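Okay, a few of you asked how I finally got on top of the laundry in a house with teenagers in it, so I'm going to write it all out in one thread while the dough rises. Get a cup of tea, I am not known for being brief.

First, a little background. When we moved to Waron in June we went from a house with a proper laundry room to a house with a washer in the hallway, right next to the coat hooks. I cried a bit, I'll admit it. Everything we owned seemed to be living on the hallway floor by the second week.

My neighbor Inna Moroz raised 4 boys in a house the same size as ours, so I went over and begged for advice. She made me sit down and eat soup first (if you know Inna, you know) and then she told me to quit having a laundry day at all. One load every morning, started before coffee, folded before supper. I thought that sounded like a punishment.

I tried it anyway, and oh my goodness, I'm a convert! A single load takes me hardly any time to fold. A whole week's worth used to take my entire evening and I'd be grumpy the whole way through it.

Step two was sorting by person and forgetting about color. Each kid gets a basket, and whatever is in the basket is theirs to wash and theirs to put away. I only step in for towels and sheets.
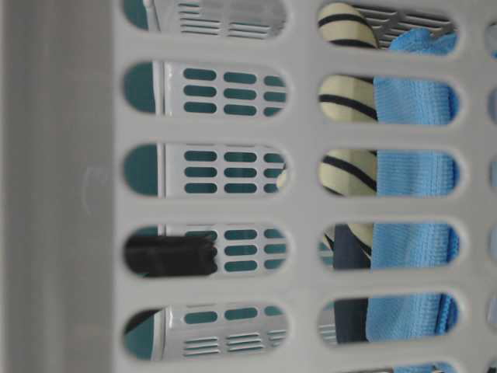
Gray plastic with the rounded slots. Plain as can be, and I love it.

Somebody is going to ask about whites, so let me answer now - we hardly own any. Elibariki has his work shirts and those get their own little load when there are enough of them. Everything else goes in together on cold and I have not ruined a thing since we started.

Detergent! I was using far too much. Mr. Owino (my husband, he likes it when I call him that) finally read the back of the bottle out loud to me and I'd been pouring double. Our towels are so much softer now, and I only buy a bottle half as often.

Drying is the hard part this time of year. I have one folding rack from the hardware store over in Stasiv and I put it near the bedroom window with the door open. Jeans go on the outside bars, socks on the inside, and please leave a gap between things or you'll be smelling that sweater for days. 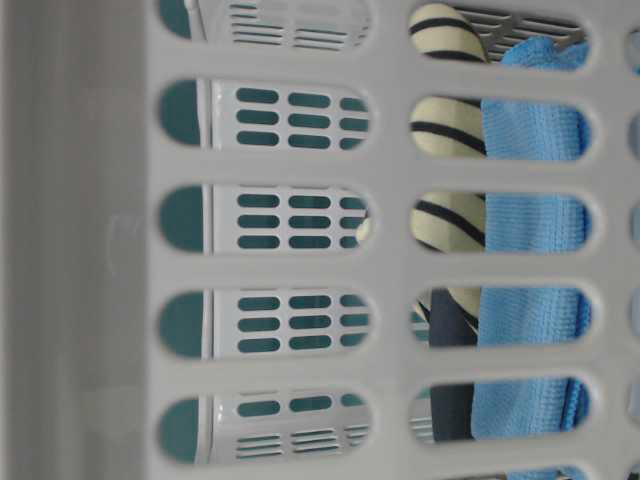 More basket, nice and close. Slots all the way down!

Last one, and it's the one my mother would be proudest of. Check the pockets. I keep a jar on the shelf for what I find, and the coins in there bought us all doughnuts last month - so the kids are suddenly a lot more careful about their pockets, wouldn't you know.

Dough is ready, so I'm off to shape the rolls. If you have a trick for getting grass stains out of baseball pants, please leave it in the replies, I've got two pairs soaking and I'm not hopeful.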